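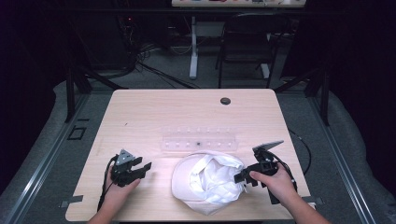

A white cap, upside down on a table.

I own one hat, and I've had it so long that the brand on the inside, Lostari, has faded to "Lo" and a smudge. My friends think this is sad. One of them sent me a link last November to a shop called Drutari where you can get a cap in 80 colors, and I did look (I looked for way too long), and then I closed the tab and put my old one back on.

Here's my case for keeping ugly hats. A new cap is stiff. It sits up on your head like it's waiting for a bus. You have to be careful with it, you can't shove it in a bag, and the first sweat stain feels like a tragedy. Mine has been stepped on, rained on and left on a radiator for most of a winter. I can fold it into a coat pocket and not think about it again until the sun comes out!

And yes, I know there are people with 500 hats. I read an interview with a collector who paid 2,000 dollars for a cap he keeps in a box, and good for him, but I kept wondering what he wears to mow the lawn. Probably a worse hat than mine.

The other thing I hear is that it's dirty. Well, it gets washed. I do it in the sink with dish soap, twice a summer, and let it dry over a bowl so the top keeps some kind of shape. My sister-in-law swears by a spray called Fument and gave me a bottle. It smells like a dentist's office and I use it on my sneakers.

What bugs me is the idea that wearing something out means you've given up. I bought it, I liked it, I still like it. If the brim finally cracks I'll go pick one of those 80 colors, and I'll complain about it for 2 years until it's soft enough to sit on.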